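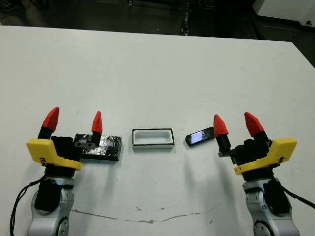 Ticket: Station 2 stops before placing phone in tray
Site: Menholm returns and repacking
Opened by: Danica Doležal, packing lead, early shift
Assigned to: Prakash Amin, Oriva support
Priority: Normal (changed from High)
Status: Closed

Danica Doležal, 7:40 am
Good morning, and sorry in advance, because I tend to write long tickets. Station 2 has been stopping again. The right arm goes to the phone, closes on it, lifts a little and then waits with the message "grip not confirmed." It will stay there until one of us walks over and presses Resume. Sometimes it carries on nicely after that and sometimes it puts the phone back down and asks for help a second time. We had 32 of these stops yesterday, and before the February update we could go a whole morning without one.

I should say we like the station. Aisyah and I used to do all the tray loading by hand and my wrists were not happy by lunch. Now we mostly do the checking and the odd cases, and there's time to look properly at a scratched phone. But when it stops every few minutes you can't settle into the checking, you're up and down like a waiter. So it would be lovely to get it sorted.

Prakash Amin, 8:25 am
Good morning Danica, long tickets are welcome, they save me asking! Three quick things please. Are the stops only on the right arm? Are the phone screens on or off when it happens? And has anybody changed the fingertips or the grip settings since the update?

Danica Doležal, 9:05 am
Only the right. The screens are lit, because Taner's team on the test bench now sends them to us switched on so we can do the display check. That's fairly new. I don't know about the fingertips, I'll ask Aisyah, she was on late shift.

Aisyah Majimbun, 2:15 pm
Hello both, Aisyah here. Yes, I changed the red fingertips on the right arm, both of them, from the spare box. The old ones were getting shiny and phones were slipping. I didn't run the finger calibration afterwards because I thought it was only needed if you take the whole gripper off. If that was wrong I'm very sorry! I also noticed it stops more when the phone is lying at an angle to the tray. If I straighten it by hand first it's usually fine, but then I may as well pick it up myself.

Prakash Amin, 2:50 pm
Please don't be sorry, Aisyah, the manual is vague on exactly that point and I've asked for the page to be rewritten. Finger calibration is needed after a fingertip change too. Could you try the following when there's a quiet moment?

1. Press Pause and wait for both arms to park.
2. Clear the table, including the tray.
3. Go to Maintenance, Right arm, Finger calibration. Keep your hands outside the line until it says Done.
4. Set the grip force back to 60 in the Phones profile. I can see from the log that it's at 100, and I suspect somebody raised it when the slipping started.
5. Put everything back and run a batch with a few phones set down crooked on purpose.

About the lit screens: glare can upset the angle reading, so I've turned on the setting for bright displays from my end. You won't need to touch it.

Taner Kaplan, 3:30 pm
The 100 was me, guilty. I meant to mention it at handover and then the Fokora delivery came in and it went clean out of my head. We can send the phones over with the screens dimmed if that helps, it's no trouble.

Aisyah Majimbun, 5:10 pm
Calibration done, force at 60. The first try failed because I'd left a cleaning cloth on the table, the second one went through. I ran the crooked phones and had one stop in the whole batch, on a phone with a very slippery back. I'd call that a good afternoon. Taner, dimmed would be nice for our eyes too, please.

Danica Doležal, 7:55 am, next morning
No stops so far, and I've had a hot cup of tea at my desk for the first time in a while. One request from the two of us: could "fingertips changed" go on the handover sheet as a line to tick? Müzeyyen Bozkurt in the office says she'll print new sheets if you send her the wording. She'd also like Aisyah and me to have an hour set aside for the maintenance training, which we've both been asking for.

Prakash Amin, 8:30 am
Wording sent to Müzeyyen, along with two training times for her to choose from. I'll keep the log open on my side for slippery backs and close this ticket now. Reply here if the stops come back and it will reopen by itself.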